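Refinishing the Dining Table, Part 2: Grain, Film and Cure Time

In the last post I stripped the dining table and got it down to bare wood. Several people wrote to ask what I planned to put on it, and my answer at the time was "oil, probably." I have since changed my mind twice. These are my notes on how I got from oil to a wiping varnish, with the test results, such as they are.

The table first. It is walnut veneer over a solid core, bought used from a house clearance in Clalgate. The old finish was a lacquer that had gone cloudy along one edge and had a ring at every seat. The veneer is thin. I measured it at a drilled hole on the underside and got less than a millimeter, so whatever I put on it has to be something I can repair without sanding back to wood again. There is no third chance with this top.

What I want from the finish

The table gets used every day. It has hot plates on it, with a mat under them most of the time, and homework, and a laptop. The requirements I wrote down were these:

Water left standing overnight must not leave a mark.
A scratch must be fixable in place, without refinishing the whole top.
No spray equipment. I have a garage with one window.
Low gloss. The dining room faces south and a shiny top is unpleasant in the afternoon.

Color was not on the list. I like walnut dark, but walnut gets lighter with age under sunlight, so any color I pick now is going to drift.

The test boards

I cut six test boards from a leftover sheet of the same kind of veneer, sanded all of them to 180, and gave each one a different treatment. Two were oil only, one was oil with wax over it, one was shellac, and two were wiping varnish with a different number of coats. I let everything sit for 13 days before testing. That is short for the oils and I knew it, but I wanted the table back in the house before summer.

The water test was a wet glass left on the board overnight. Both oil boards marked. The oil and wax board marked less, but the wax turned white and had to be buffed out. Shellac marked badly, as expected. The varnish with three coats showed a faint ring that went away by noon. The varnish with five coats showed nothing.

For heat I used a mug of boiling water set directly on the board. Shellac printed immediately. The varnish boards were fine. The oil boards were also fine, to be fair to oil.

For scratches I dragged a key across each board with what I judged to be the same pressure. This is not a controlled test. Every board scratched. The difference was in the repair: oil disappears with more oil and a gray pad, shellac melts into itself, and varnish has to be scuffed and recoated. I can live with that. A recoat over a small area blends well enough if the sheen is low and the edge is feathered.

Filling the grain, or not

Walnut is semi-open. If you put a thin film on it the pores stay visible as small dark lines, and from a low angle the surface looks slightly combed. Some people fill this to get a flat, glassy top. I filled half of one test board with a paste filler from Nollora and left the other half alone.

The filled half looked better under the shop light and worse in the dining room. With the pores gone, the surface reflected the window as one hard patch, and the wood lost some of its depth. It also took an extra evening of work and a lot of sanding, on a veneer where I am trying not to sand at all. I left the top unfilled. On dark wood a fine grain does most of the visual work anyway, and a large top needs something to break it up.
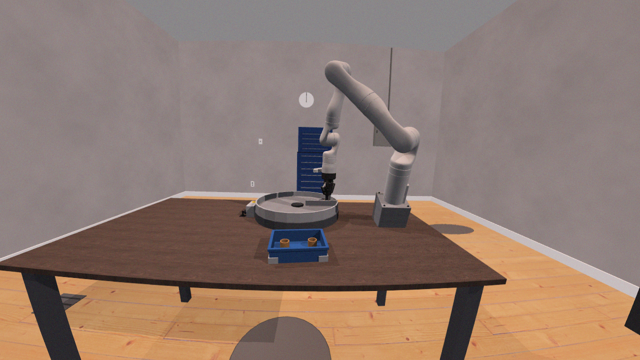

Application schedule

I settled on a satin wiping varnish from Trutham, thinned for the first coat and straight from the can after that. The schedule below is what I did, including the parts I would do differently.

Coat 1 was thinned by half with mineral spirits and flooded on with a folded cotton cloth. I let it soak for ten minutes and wiped off everything that would come off. The veneer drank most of it. There was some bleed-back from the pores for the next hour, so I kept going back with a dry cloth. If you skip this step you get small shiny dots that have to be cut off later.

Coats 2 and 3 were full strength, wiped on thin and left. I worked in long strips with the grain, full length, overlapping each strip while the last one was still wet. I had 24 hours between coats. The garage was at 50 percent humidity by the gauge on the wall, which is comfortable for this product.

After coat 3 I sanded for the first time, with 320 on a soft block, just enough to knock off the dust. I stayed away from the edges. An edge holds less film than you think and it takes two strokes to go through it. I did go through it in one spot on the far end and had to touch in the color with a marker before the next coat. It is visible if you know where it is.

Coats 4 and 5 were the same as 2 and 3. Coat 6 was not planned. There was a lap mark in coat 5 where I had stopped to move the light, and it would not level. I sanded the whole top and did it over.

Total time with a cloth in my hand was under five hours. Total elapsed time was close to two weeks, nearly all of it waiting.

A warning that belongs in every post about this: rags with oil or oil varnish on them can heat up and catch fire by themselves. Lay them flat outside, one layer, until they are stiff. Do not put them in a bin.

The underside

I gave the underside two coats. There is a long argument about whether this matters, and for a veneered panel on a stable core it probably matters less than for solid boards. The reasoning is that both faces should take up moisture at a similar rate so the panel stays flat. Two coats is less than six, so the rates are not equal, but the bare alternative seemed worse. It cost me one evening and very little varnish.

The legs got three coats and no special care.

Cure time

Dry is one thing and cured is another. The surface was dry to the touch in four hours and could be sanded the next day, but the film was still soft enough to take a fingernail print after a week. The can says 30 days for full cure. I put the table back in use at day 14 with felt under everything and no tablecloth, as cloth left on fresh varnish can print its weave into it.

Costs, for those who asked: the varnish was 46 dollars for the quart, and I have a third of it left. Cloths, paper and spirits came to less than that. A local shop on Jabłońska's old site quoted me 300 dollars for a sprayed finish, top only, with pickup and delivery. That is a fair price, and if the table had been a foot longer I would have taken it.

The chairs are next. They are beech, not walnut, and they have been stained to match a table they no longer match. I have one of them apart on the bench now, and the glue in the rear joints is harder than I had hoped. I will try steam before I try anything with a mallet.

Posted June 2019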